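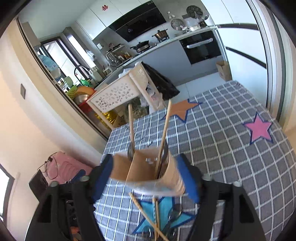
Thursday, kitchen table, cutlery

Question for this week is the one Siamak Shokri keeps asking: would any of this save a person time at home yet. My answer today is no, but closer than in November.

Task is sorting mixed cutlery at a table: spoons, forks, chopsticks, a cardboard holder. Dull work, good test. Trained policy (Stornent, 2000 demos) handles metal spoons well when they lie apart. Forks are all right until the tines catch on something. Chopsticks are still the worst - they roll, they cross, and the fingers tend to close on two when we want one.

Moving the whole holder is a different problem. Cardboard gives, so grip force has to stay low, and then the load shifts.

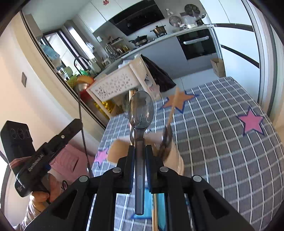
Clear or tinted plastic is the other weak spot. Depth drops out on it and the policy reaches short. By hand, with the same fingers, a plastic spoon is no trouble, so I put this down to perception and leave the gripper design alone.

Last policy run: 7 tries at a full clear, 4 finished. A person does it in well under a minute.

To do:
- more demos with plastic
- ask Gekiritz about softer foam
- rerun on checked cloth, compare with plain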